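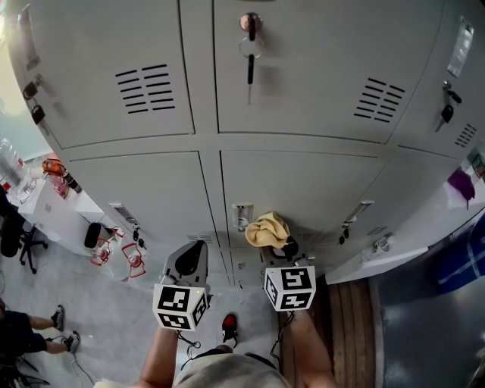
Locker night, take 2

Posted in December by the club blog person

Search this blog
Enter keyword
Go

Ok quick one, it's late and I still have a lab report to finish. I promised an update on the locker task so this is it.

For anyone just landing here: our student club is doing the household chores track at the Arngate meet. Stasten is our entry, Ernel is the software side (mostly mine, sorry to everyone who has to read it). The arm learns from recordings we make by hand, with the grippers on. You hold one in each hand, do the chore, and the little marker cubes on top let the tracking work out where your hands went. Then we train on it and find out how sloppy we were.

Tonight was cloth on locker doors. A yellow cloth, gray metal doors, handles down low. Sounds easy. Is not easy.

Stuff I learned, in no order:

The cloth is worse than the doors. Doors have hinges and they go where doors go. Cloth goes wherever. I grabbed it by a corner, I grabbed it by the middle, and every grab leaves a different lump, so the recordings look like they came from different people. We should agree on one grab and stick to it. I vote corner.

Keys. The keys hang right next to the handles on some of these doors, and my gripper wants to catch them. One has a ring and a fob on it too. Last time I said we should take them all out before recording. Now I'm not so sure — at the meet there could be keys, and if Stasten has never seen one dangling it's going to try and grab it like a handle. So leave them in for half the takes? Someone tell me if thats dumb.

Wrists. Mine hurt. The grippers aren't heavy but you hold them out in front of you the whole time and after a while your elbows start creeping in. I can see it in the tracking, the paths get shorter and lazier toward the end of a run. New rule for me: 7 takes and swap out.

Slow down. I keep saying this to the new people and then I'm the one who rushes. Anything fast smears the cubes and Ernel throws out the whole take, not just the bad part. That's my bug, I know. It's on the list.

Also watch the cubes. If you twist your left hand in to get at a handle, the right one can hide it from the camera for a second and the path jumps. Go at the handle from the outside.

Where we're at: the goal is 200 good takes before the break. We're behind. Not terribly behind, but we lost a whole evening to the Boateng board rebooting itself and then another one to me bringing the wrong cable. I've put a spare in the club box now so please leave it in there!!

Next session we do handles only, no cloth. Pull, let go, reset, again. Boring but the pull is where Stasten is weakest, it closes on the handle a little early and slides off. I think it's because half our early takes were done by people (me) who squeeze before they get there.

Door code is the same as before, we start at 6. Bring water and charge your stuff beforehand. If you can only come for an hour thats fine, an hour is plenty of takes.

Ok. Lab report.

Recent posts
Why Ernel hates reflections
Stasten folds a towel (sort of)
Arngate rules, the short version
Gripper fingers, third try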